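Protokoll der Arbeitsbesprechung zur Greifzelle, Werkstatt Rudenberg

Monat: Mai
Beginn: 9:15 Uhr, Ende kurz vor Mittag
Anwesend: Dumisani Tshabalala (Leitung), Shayne Paewai (Instandhaltung), die beiden Kolleginnen aus der Programmierung, ein Gast von Penner (bis zur Pause), der Unterzeichnende als Protokollführer
Entschuldigt: Einkauf

TOP 1: Begrüßung und voriges Protokoll

Dumisani begrüßt alle sehr herzlich und bedankt sich gleich zu Beginn bei denen, die in den vergangenen Wochen abends länger geblieben sind, damit die Zelle überhaupt wieder in einen Zustand kommt, über den man gern spricht. Der Kaffee steht hinten, der Kuchen ist von Shayne (Rhabarber, mit viel Streusel, vielen Dank!). Das Protokoll der vorigen Besprechung wird ohne Änderungen angenommen, bis auf den Hinweis, dass Erncombe mit c geschrieben wird.

TOP 2: Stand der Zelle

Shayne berichtet. Seit der letzten Besprechung sind 2.314 Griffe protokolliert, davon 489 ohne Erfolg. Das ist mehr, als wir uns gewünscht hatten, und es wurde recht ausführlich darüber gesprochen, was davon auf den Greifer geht und was auf die Gegenstände selbst. Shayne hat sich die Mühe gemacht, die Fehlgriffe von Hand durchzusehen, und kommt zu dem Schluss, dass sich die meisten nahe an den schrägen Wänden der Kiste ereignen. Dort kommt der Finger nicht sauber unter den Gegenstand, drückt ihn gegen das Blech und rutscht ab. In der Mitte der Kiste läuft es dagegen erfreulich ruhig.

Eine der Kolleginnen fragt, ob man die Wandnähe nicht einfach sperren könne. Dumisani möchte das vorerst nicht, da gerade diese Lagen für Furnport interessant sind und wir uns sonst die Zahlen schönrechnen. Man einigt sich darauf, die Anfahrt an den Wänden zu verlangsamen und den Anstellwinkel für diese Zone gesondert einzustellen. Die Programmierung nimmt das mit.

TOP 3: Greifer und Finger

Der durchsichtige Finger macht uns weiterhin Freude und Sorgen zugleich. Freude, weil man beim Einrichten so schön durchschauen kann und die Spitze besser beurteilt als bei dem alten; Sorgen, weil er an der Verschraubung feine Risse bekommt, wenn man es mit dem Drehmoment zu gut meint. Shayne bittet noch einmal alle und wirklich alle, für diese Schrauben den kleinen Drehmomentschlüssel aus der oberen Schublade zu nehmen und ihn danach auch wieder dorthin zurückzulegen. Zwei Ersatzfinger liegen noch da, weitere sind bei Penner angefragt. Der Gast von Penner sagt zu, sich um den Liefertermin zu kümmern, und erzählt bei dieser Gelegenheit, dass man dort über eine etwas dickere Ausführung nachdenkt. Das Interesse daran ist groß. Wir würden sie gern als Erste ausprobieren, sofern sich das Gewicht nicht nennenswert ändert.

Zur Probe vor Schichtbeginn bleibt es bei der bekannten gemischten Füllung. Es soll immer etwas Rundes dabei sein, etwas Borstiges und etwas Leichtes, das beim Anstoßen wegkippt. Wer etwas aus der Kiste nimmt, trägt es bitte in das Heft ein.

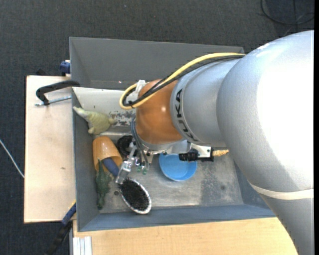
Die Bürste bleibt ausdrücklich in der Füllung, auch wenn sie in der Auswertung immer wieder unangenehm auffällt. Dumisani hängt an ihr, wie er sagt, weil sie ehrlich anzeigt, wie gut die Höhe eingestellt ist. Liegt sie mit den Borsten nach oben, greift der Finger bei falscher Höhe ins Leere oder verhakt sich. Bei den Spielzeugdinosauriern wurde kurz diskutiert, ob der kleinere der beiden noch gebraucht wird; er bleibt vorläufig drin.

TOP 4: Leitungen am Handgelenk

Dieser Punkt nahm die meiste Zeit in Anspruch, was auch in Ordnung war, denn hier hatten wir den einzigen echten Stillstand. Das Leitungspaket war bei einer weiten Drehung am Handgelenk auf Zug gekommen, und die gelbe Leitung hatte danach einen Wackelkontakt, den man nur in einer bestimmten Stellung fand. Shayne hat einen ganzen Nachmittag damit verbracht, den Arm im Handbetrieb langsam durch seine Lagen zu fahren und dabei auf die Anzeige zu schauen. Dafür gab es Applaus am Tisch.

Die Leitung ist inzwischen getauscht. Die Schlaufe am orangefarbenen Gelenk wurde neu gelegt und etwas großzügiger bemessen. Folgendes wird für die Pflege festgehalten:

- Schlaufe einmal je Woche bei ausgeschalteter Anlage von Hand prüfen, besonders an der weißen Halterung.
- Leitungen nie mit Kabelbindern stramm ziehen. Ein Finger muss noch darunter passen.
- Die kleinen grünen Stecker am Greifer auf festen Sitz kontrollieren und nicht an den dünnen Adern ziehen.
- Nach jedem Wechsel am Greifer eine Fahrt über den vollen Drehbereich im Handbetrieb, mit zweiter Person am Tisch.
- Auffälligkeiten ins Heft, auch wenn sie von selbst wieder verschwunden sind.

Zum letzten Punkt gab es eine freundliche, aber lebhafte Aussprache. Die Programmierung hatte den Wackelkontakt nämlich schon vorher einmal bemerkt und für einen Softwarefehler gehalten, und so stand er in einer Liste, in die aus der Instandhaltung niemand hineinschaut. Künftig gilt nur noch das eine Heft an der Zelle. Shayne überträgt die offenen Einträge.

TOP 5: Kiste, Tisch und Befestigung

Die Blechkiste wurde nach dem letzten Umbau neu ausgerichtet. Wer sie zum Reinigen abnimmt, löst bitte immer erst die Klemmen und hebelt nicht am Rand. Nach dem Wiedereinsetzen ist die Lage zu prüfen, auch wenn sie dem Augenmaß nach stimmt; beim letzten Mal stimmte sie dem Augenmaß nach und lag trotzdem um 6 mm daneben, was uns einen halben Vormittag gekostet hat.

Der Boden der Kiste ist verkratzt und staubig. Es wird vereinbart, ihn feucht auszuwischen und ganz trocken zu reiben, bevor wieder etwas hineinkommt. An der hellen Innenverkleidung hat Dumisani eine Stelle bemerkt, die nach abblätternder Farbe aussieht, vielleicht ist es auch nur angetrockneter Schmutz. Shayne schaut sich das beim Reinigen an. Falls es Farbe ist, wird die Verkleidung ausgebaut und abgeschliffen, damit keine Krümel an den Finger geraten.

Über eine neue Kiste mit steileren Wänden wurde gesprochen, eine Entscheidung gab es dazu nicht. Erncombe hat ein Angebot geschickt, das bisher nur Dumisani gelesen hat. Er leitet es weiter.

TOP 6: Sensor und Abgleich

Die Sensoreinheit an der Metallplatte neben dem Greifer muss nach jedem Fingerwechsel neu abgeglichen werden. Darüber bestand bisher offenbar kein einheitliches Verständnis, denn einige haben das nur bei einem Wechsel des ganzen Greifers getan. Es wurde geduldig am Flipchart erklärt, weshalb schon ein geringer Versatz an der Spitze in der Kistenecke spürbar wird. Die Kolleginnen schreiben den Ablauf auf eine Seite und hängen ihn laminiert an den Schaltschrank. Die Sensoreinheit wird nur mit dem dafür vorgesehenen Tuch gereinigt. Papierhandtücher aus dem Waschraum sind dafür nicht geeignet, auch nicht ausnahmsweise.

TOP 7: Verschiedenes

Für die Vorführung bei Furnport fehlt noch eine zweite Person. Die jüngere der beiden Kolleginnen überlegt es sich und gibt Dumisani Bescheid.

Der Schlüssel für die Betriebsart lag zweimal nicht an seinem Platz. Er gehört an den Haken neben der Tür.

Shayne wünscht sich einen zweiten Hocker an der Zelle, das Einrichten im Stehen gehe auf den Rücken. Allgemeine Zustimmung, aus dem Besprechungszimmer darf einer geholt werden.

Aufgaben bis zur nächsten Besprechung:

Anfahrt und Anstellwinkel in Wandnähe: Programmierung
Liefertermin Ersatzfinger: Penner, Nachfrage durch Shayne Paewai
Einträge ins Heft übertragen, Innenverkleidung prüfen: Shayne Paewai
Ablaufblatt Abgleich: Programmierung
Angebot Erncombe weiterleiten: Dumisani Tshabalala
Hocker: wer zuerst vorbeikommt

Die nächste Besprechung findet wieder um 9:15 Uhr statt, der Termin wird per Rundmail abgestimmt.

Für das Protokoll: der Protokollführer
Gesehen: D. Tshabalala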